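Two Fingers and a White Table: Lucie MacDonald on the Ikberg Hand Tool

Lucie MacDonald has been building grippers in the shared workshop at Galbraith for two years. The current one is called Ikberg, after nothing in particular, and it differs from her earlier attempts in having no arm. It is held in the hand. The operator squeezes a trigger, two black fingers close on an object, and a camera mounted above them records what the fingers see.

"The arm was the expensive part and the slow part," she says. "I wanted to work on the fingers, and every time I changed the fingers I had to spend an evening getting the arm to behave again. So I took the arm out of it."

The recordings are meant to end up back on an arm eventually. A secondhand unit, known in the workshop as Dridness, is bolted to a bench at the other end of the room. MacDonald uses it when a finger design has already survived a week of handheld work. Of the nine designs she has printed for Ikberg, two have got that far.

The fingers are plain blocks with a beveled top. She tried curved ones first, on the theory that a curve would center a round object. It did, but it also squeezed flat objects out of the grip, and most of what she picks up is flat on at least one side.

"A flat face is boring and it works," she says. "You can glue things to it. You can sand it. If you print it badly you can see that you printed it badly."

Printing badly is a subject she returns to. The fingers come off the printer upright, and the top corners are where the nozzle leaves the part, so that is where stray material collects. She trims it with a knife when it touches the gripping face and leaves it when it does not. The screw holes are printed undersized and drilled out by hand, after an early batch came out oval and let the fingers rock on their mounts.

"Rocking is worse than slipping. If the object slips, you see it slip in the recording. If the finger rocks, the opening you measured is wrong and nothing tells you."

The opening is measured from the trigger linkage, not at the fingertips, and she considers this the weakest point of the design. There are seven parts between the trigger and the finger, and each has some play. Her present fix is a calibration run at the start of every session: fully open, fully closed, five times over, with nothing in the grip. The software takes the average of the end positions and scales everything between them. She admits that a sensor at the finger pivot would be better. There is a board for one half drawn, and she hopes to have it working in January.

The test surface took longer to settle than the mechanism. The workshop tables are wood with a visible grain, and her tracking software kept locking onto it as if it were a feature of the object. She covered one table in a smooth white surface and turned off the lamp directly over it. 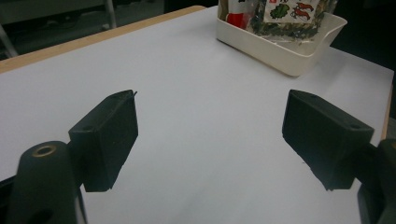

"Black on white is the easy case, and I wanted the easy case first," she says. "The fingers have to be the one thing in view that the software never loses. Once that's solid you can make the table as ugly as you like."

Soft light matters for the same reason. With the overhead lamp on, each finger threw a hard shadow, and the segmentation treated the shadow as a third finger and sometimes a fourth. Under the weaker light from the sides, the shadows are faint enough to be thresholded away. The price is more noise in the dark parts of the recording, which she accepts, as nothing she wants to measure is there.

Groceries make up most of her test set. Rigid blocks are useful for calibration, she says, but they tell her little about how the fingers will manage in a kitchen. Packets are harder. A sealed bag changes shape when it is touched, the contents move to one end, and a clear film gives the camera very little to hold on to.

"With a bag, the question is where you put the fingers. Grip the middle and you're squeezing the food. Grip the top seam and it hangs, and then it swings, and you have to wait for it."

She prefers the seam. Waiting costs time, but a swinging bag settles in a way she can model. A bag gripped around the middle creeps downward between the fingers at a rate that depends on what is in it and how full it is. She has a sheet of numbers for this and describes it as not yet worth showing to anyone.

Trays are a separate problem. Low sides are easy to reach over, but sloped ones push the fingertip inward when the tool comes down too close to the wall, and the linkage is loose enough to let that happen without complaint. She now approaches from above and keeps a finger's width clear of the side. On Dridness this rule is written into the path planner. On the handheld tool it depends on the person holding it.

That person is usually MacDonald, and she sees it as a limitation. Her wrist angle hardly varies. A finger that works well for her may only work well at that angle, and an arm trained on her recordings will inherit the habit. Other members of the workshop take a turn now and then, and their sessions are stored separately under the label Grernellow, which is the name of the street outside.

"Their grips look wrong to me," she says. "Too low, too fast. But they pick the thing up. So I keep all of it, including the ones that drop."

Asked what she would change if she started over, she names the mounting posts first. The screws go in from the top and the driver has to be held at a slant to clear the body, so swapping a finger takes longer than it should and wears the screw heads. Next on the list is the cable, which leaves the handle on the side where her thumb wants to be. She has moved it once already -- to the other side, where it caught on the trigger.

The tenth finger design is on the printer this week. It is the same block with a thin rubber pad set into the face, flush with the surface, held by a groove on either side. The first pad came out after a few closings. She has made the groove deeper.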